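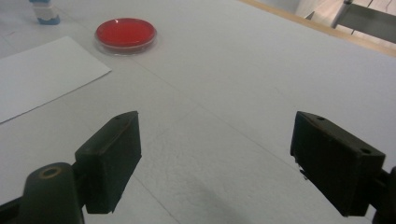
A white tabletop with a sheet of paper, a red petri dish and a blue-and-white container on it.

Clear your desk. Or don't. I keep going back and forth, but after this February I'm mostly on the side of clearing it.

Background, quick. I work from home, translating manuals and some museum text. For years I had the kind of desk people take a picture of and send to their sister. Mail from last spring. Three mugs. A dead stapler. I told everyone it was how I think. You know the line, messy desk, busy mind. I believed it too.

Then the radiator under the window leaked and I had to move everything onto the bed in one evening. 86 pieces of paper, I counted because I was mad. Of those I needed 6. Six! The rest was envelopes, printouts of things I also had on the computer, a warranty for a kettle I no longer own.

So my opinion, for what its worth: most of us are not creative slobs, we're just putting off small decisions. Every sheet on the pile is a question I didn't want to answer. Keep or toss. Pay now or later. Call Sjögren about the invoice or pretend I forgot. You can put off a question like that for a very long time if you lay another one on top of it.

Borghild Kristiansen, who had the desk next to mine back when I still went to the office at Nulach, did it the other way. Wiped down every night, pens in the drawer, chair in. I thought she was a bit cold, to be frank. Now I think she just wanted to walk in the next morning and start. She was usually done by four. I was usually there till seven, looking for something.

Now the other side, because people will write in. Yes, there is a smug version of this. The magazine desk with one plant and one pencil. The bins, the label maker, the drawer inserts from Lodance that cost more than the drawer. That is shopping. I nearly fell for it myself, had 3,000 kroner worth of boxes in the cart one night and then closed the tab. You don't need a box for paper you should of thrown out.

And yes, some work is messy while it's going on. My brother repairs radios and there are parts everywhere, fine, they're parts of the radio. When the radio is done the parts are gone. My pile was never part of anything. Thats the difference I'd draw. Mess from the job you're doing, leave it alone. Mess from jobs you are avoiding, deal with it.

What I do now. Before supper, everything off. Whatever is for tomorrow goes back on, usually a page or two. Takes less time than I expected the first week and more than I'd like on bad days. Some nights I skip it and I can tell in the morning, I sit down and read an old gas bill for no reason.

Has it made me a better translator? No idea. I do finish earlier. I paid Wirier on time for the first time in almost 23 months and got a nice note back, which felt a little insulting.

The kids' room is another subject and I'm not opening that door. The pile on the bed took until the weekend to get through, we slept in the living room. The radiator still ticks.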